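Living with Fabric: Notes for the Harkis Home Evening
Tuesday, June 20, 2023
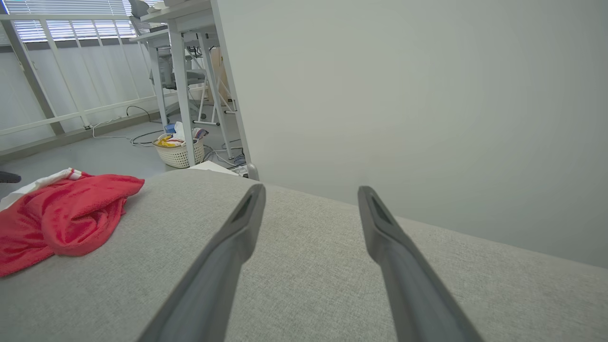 Red towel on light gray upholstery.

Opening - say hello, thank Makis Deligiannis for the room and the tea. Ask for a show of hands: who has a cushion they're slightly ashamed of? Wait for the laugh. Mine goes up too!

Why I love this subject. We sit on woven fabric every day and hardly ever look at it closely. Get your nose right up to a plain weave and there's a whole landscape in there - over, under, over, under - and once you've seen it you can't stop looking at bus seats.

Pass round the Iralley swatches now (they take 8 minutes to get to the back row, so keep talking).

Weave first, fibre second. Tight weaves wear well, loose ones catch on everything: zips, watch straps, cats. Rub the swatch with your thumb and listen to it. I mean it, listen!

Colour. Strong dyes can travel, reds and indigos especially. The damp white hanky test: press, hold, lift, look. Do it somewhere hidden, under a seat or behind a skirt. Tell the Jandetti curtain story here if we're running early, skip it if not.

Cleaning. Blot, don't scrub. Work from the outside of the spot inwards. Cool water before anything clever. Vacuum along the weave with the soft brush, and turn loose cushions when you change the beds.

Sunlight. My aunt's window seat faded in 15 months, and she'd only had the blind up in the mornings. Show the two Tsakiris samples side by side, faded one on the left.

Mending - my favourite bit, so watch the clock. A pulled loop goes back through with a blunt needle, never scissors. Demonstrate on the big hessian piece. Invite two people up to have a go.

Questions, then swatches back in the tin please. There should be 34.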